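Pre-Ride Safety Check, Halliday Riders Group
Revised 2026-04-05

Do this before every group ride. Park on level ground, engine off, helmet off so you can hear yourself complain.

TIRES
[ ] Pressure checked cold, front and rear
[ ] Tread above the wear bars
[ ] No nails, cracks or bulges
Comment: Kicking the tire tells you that you own a boot. Use a gauge. Hikau Road is still shedding gravel from the July resurfacing, so look between the tread blocks as well.

BRAKES
[ ] Lever firm, pedal firm
[ ] Pads at 2 mm or better
[ ] Fluid above the low mark
Comment: If the lever comes back to the grip, you are done for the day. Two of last season's fails were described by their owners as "a bit soft."

LIGHTS AND HORN
[ ] Headlight, high and low
[ ] Brake light works from lever and pedal
[ ] Turn signals, all four
[ ] Horn audible over a pickup truck
Comment: Of 115 bikes checked last season, 11 had a dead brake light. Every one of those riders had polished the tank.

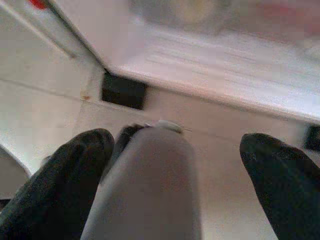 How often should the chain be checked?

Look at it before each ride, and measure the slack every 1,000 miles or whatever your manual says, if that comes sooner. Oil it after rain.

CONTROLS
[ ] Throttle snaps shut with the bars turned both ways
[ ] Clutch cable not frayed
[ ] Kill switch kills
[ ] Side stand stays up
Comment: The left turn out of the Sestix lot is a poor place to learn about your side stand spring.

RIDER
[ ] Helmet strap fastened, visor clean
[ ] Gloves, jacket, boots over the ankle
[ ] License and insurance card on you
Comment: A helmet hung from the mirror protects the mirror.

ROUTE AND SPEED
[ ] Fuel for the whole loop
[ ] Rider knows the Fleko Bridge stop
[ ] Rider has heard the speed talk
Comment: The posted limit applies to the last rider too – more so, as that is the one trying to catch up. We wait at every turn. If you arrive and we are not there, you have passed us, and we will have words.

RESULT
[ ] Pass
[ ] Pass after repair (write what was fixed)
[ ] Not riding today

Sign the back. Initials are fine if we can read them.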